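Does the planner need to see the collar? Perception and stacking for two-arm clothes folding
Project report, Tasis lab course
Annapurna Pai, Yayra Tetteh, Forough Rostami
Supervisor: Jagadeesh Rao
15 Sep 2018

1. What we set out to do

When we took over this project the software already had a name (Uibo) and a reputation for folding shirts. We wanted to know how much of that reputation belonged to the perception module and how much to the hand-tuned motions that come after it. The group before us wrote that the collar detector was "the key part of the system." We could not find a test in their report that would back this up. They ran the whole chain and counted finished folds. If you run the whole chain, you learn about the whole chain.

So our question was narrow. Take the collar detector out, put something dumb in its place, and see what changes.

2. How the software is put together

Uibo has three stages. The first takes the wrist views and the head view and produces a mask for every piece of cloth, plus a guess at named points: collar, cuffs, hem corners. The second stage, Turard, picks a pair of grasp points and checks that both arms can reach them without crossing. The third stage plays back a fold from a small library, scaled to the size of the garment.

The stages talk through a plain message with a list of points and a confidence for each. That made our job easier than we had feared. We could write a fake first stage and the rest would not notice.

One thing we did not like: Turard throws away any point with confidence below a threshold, but the threshold is set in a file that had been changed many times with no comments. We asked Yamuna Pai, who worked on it in February, and she remembered changing it but not why. We froze it for all our runs and wrote the value in the log. Whether it is a good value we can't say.

3. Where the masks go wrong

Most of our trouble came from cloth of one color. The segmentation we inherited leans hard on color, and it does well on a white shirt next to a blue towel, the kind of pair the earlier report used for its figures. With red next to red it tends to join the two into one garment with too many corners. Turard then picks a corner from each and plans a fold across both.

In the wrist view below, the jersey is the piece on the right, with the big black letters and the thin white piping at the collar. The piece on the left is plain apart from a bit of white along one edge. A person tells them apart at once, mostly from the lettering and the texture. The color model uses neither. 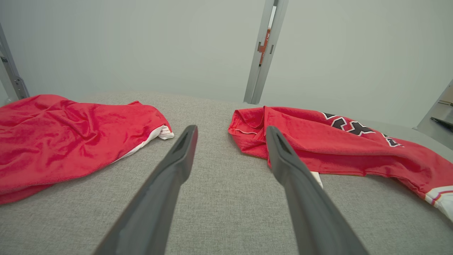
4. The stand-in detector

Our replacement has no idea what a collar is. It takes the outline of the mask, fits a box around it, and reports the two mask points nearest the upper corners of the box as "collar left" and "collar right," always with full confidence. Forough wrote it in an afternoon. We called it Skollimov, and the name stuck in the code, so we keep it here.

We replayed 299 recorded starting states through both detectors and let Turard plan on each. No arm moved in this part. On top of that we ran 100 live folds with each detector, 200 in all, using the same garments in the same shuffled order.

A live fold passed if the person scoring it said the edges lined up. Annapurna scored all of them and knew which detector was running. This is a real weakness. We noticed it too late to do anything about it, and a reader should trust the replay part more than the live part.

5. What we found

On flat garments the two detectors led to nearly the same plans. The box is a decent guess when the shirt is already lying square, and the trained detector added little that we could measure. On crumpled garments the trained detector did better, but by less than we had been led to expect, and a good part of the gap went away when we fed both detectors masks drawn by hand. Our reading is that bad masks are the larger problem and the collar points are the smaller one. The earlier group's claim may still be true for garments we didn't try. We had no dresses and nothing with a hood.

We also looked at live runs that failed after a plan that looked fine on screen. In up to 5 of these the fault seems to lie in the third stage: the fold was scaled to the width of the mask, and a sleeve sticking out made the mask much wider than the body of the shirt. Neither detector can fix that.

6. The placing step

After a fold, Uibo is supposed to set the garment to one side so that the next one has room. The placing code asks for the largest clear rectangle in the head view and then puts the folded piece as far from its center as the arm can reach. As a rule this sounds sensible. In practice it pushes things toward the limits of the view, and once part of a garment is outside it, the mask is clipped and the system believes the garment is smaller than it is.

The head view below is a layout where this matters. The folded red garment is over on the right and runs out of view, with a wide stretch of clear fabric to its left. The mask follows the visible part very well. It scores high on our overlap measure, too, and that should make anyone careful about the overlap measure, which knows nothing about cloth outside the view. 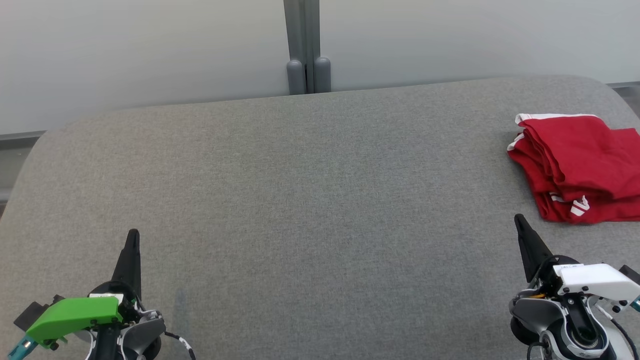
7. Things we would not claim

We would not claim the collar detector is useless. We tested one detector, on one surface, with a few garments that we picked because they were at hand – several of them red, and that made the mask problem look worse than it would be with a mixed load of laundry.

We would not claim that hand-drawn masks are a fair upper limit either. Yayra drew them, and she knew where the collars were. Some of that knowledge may have slipped into the outlines.

The usual sentence at this point in a report is that more data would help. We are not sure. The recordings we inherited hold many near-copies of the same flat shirt, and more of those would only make the numbers look better.

8. If someone continues this

Start with the segmentation and leave the collar detector alone for a while. Add a flag to the message format that says a mask touches the border of the view, and make the placing code read it. Scale the fold to the body of the garment and ignore the sleeves. Have the live folds scored by a person who doesn't know which version is running.

The replay tool and Skollimov are in the course repository, along with the frozen threshold file. The hand-drawn masks are in a separate folder with Yayra's notes on the ones she was unsure of.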